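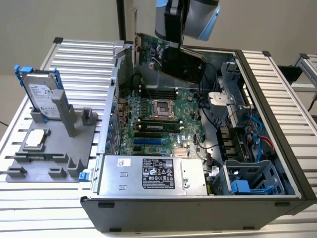
Arm stops short on the way down to the expansion card, planner reports success

Posted by Liam Haworth in Motion and Planning
June 18, 2026

I'm working on a cell that takes desktop PCs apart and puts them back together: memory, processor, drives in their carriers, and one expansion card. The case lies on its side on a slotted table and the parts go to and from a grey fixture tray on the left. Planning is done in Stenus, the low-level controller is a Grormont, and there is a fixed camera looking at the bench which I use for locating the case.

Memory and drives are fine. The trouble is the expansion card. It stands upright near the back of the case, close to the fan shroud and the rear wall, so there isn't much room for the fingers. The approach is a free-space plan to a pre-grasp pose above the card, then a straight line down, close, straight line up.

What I get is this. The free-space move runs without trouble. The straight line is planned, the planner returns success, the arm goes part of the way and stops with the gripper above the card. There's no fault on the controller. Then my task script closes the gripper on nothing, lifts, and goes off to the tray as if it were holding something.

The log for one attempt:

plan_free: ok
plan_line: ok, 119 waypoints
exec_line: done
gripper: close
gripper: closed, no object

If I move the case by hand a little towards the front of the table it sometimes works. I've recalibrated the camera twice and I don't think it's that, as the sideways position over the card looks right each time. It's only ever the height that is wrong.

The collision model is the case mesh from the manufacturer plus the live point cloud from the camera. Padding is whatever Stenus ships with. Has anyone had this?

Teresa Michalski

Your line planner is returning a partial path and your script is treating it as a whole one. "ok" from plan_line in Stenus means that it found at least one valid segment. It doesn't mean it got to the goal. There is a second return value, the fraction of the line achieved, and the example scripts throw it away. Print it. I would expect something like 75 per cent from what you describe.

So there are two separate jobs.

First, make the script refuse. Check the fraction after every plan_line and don't execute unless it is complete:

result, fraction = plan_line(target)
if fraction < 1.0:
 stop_and_report(fraction)

Your script should also stop on "closed, no object". The gripper told you it had nothing and the script carried on. Put a check there as well, whatever else you do.

Second, find out what is blocking the line. Turn on contact reporting in the planner and ask for the first colliding pair at the point where it gives up. My guess is finger against point cloud. A fixed camera sees the card from one side only, and the cloud tends to smear between a thin upright part and whatever stands behind it. Add the default padding to that and the gap you need on either side of the card has gone, as far as the planner knows. Moving the case changes the angle the camera sees it from, so the smear changes, which would fit with it working sometimes.

What I do for thin cards:

Cut a box out of the live cloud around the card before the final line, and rely on the mesh inside that box. Keep the cloud everywhere else. Cables are never in the mesh and you do want to see those.

Put the card itself into the model as its own object and allow contact between it and the fingers only. Don't switch off collision checking for the whole gripper. The wrist and the gripper body still need to clear the drive cage and the edges of the case.

Reduce the padding on the fingers to 2 mm for the last line and put it back afterwards. Do that in a block that restores it even when the plan fails, or you'll be running with thin padding all afternoon without knowing.

Check that the card in your model is in the right slot too. I once spent a long time on this when the mesh had come with a card in a different position.

Zbigniew Zieliński

Had similar. Turned collision checking off for the downward move and it worked. Go slowly and keep a hand on the stop button.

Hüsnü Yüksel

I wouldn't do what Zbigniew says with a case full of cables, but it is useful as a test with the speed right down and the gripper kept well above the card. If the planned line is complete with checking off, you know it is collision and can go back to Teresa's list. If it's still short, look at the joints.

That second case happened to me. Our arm was mounted high over the table, and for the parts at the back of the case the wrist came near its limit on the way down. The line planner has a jump threshold: if a joint has to move too far between two neighbouring waypoints it cuts the path there, and also says ok. The cure was choosing a different wrist solution for the pre-grasp pose. The free-space planner picks any solution that reaches the pose, and it doesn't know a straight line is coming next. We now ask for several solutions, try the line from each of them, and keep the first that goes all the way down. It costs a bit of planning time and we haven't had a short approach since.

Also, Krawczyk has a small viewer that plays back Stenus plans and colours the waypoint where the line was cut. Saves reading logs.

Liam Haworth

Thanks all. Printed the fraction and it was well under one on every failed run. First colliding pair was left finger against cloud, next to the shroud. Cutting the box out of the cloud and adding the card as an object gives me the full line with the default padding, so I've left the padding alone for now. Both checks are in the script. I haven't tried the different wrist solutions yet but will if it comes back when I do the second model of case, where the card sits further over. Marking Teresa's reply as accepted.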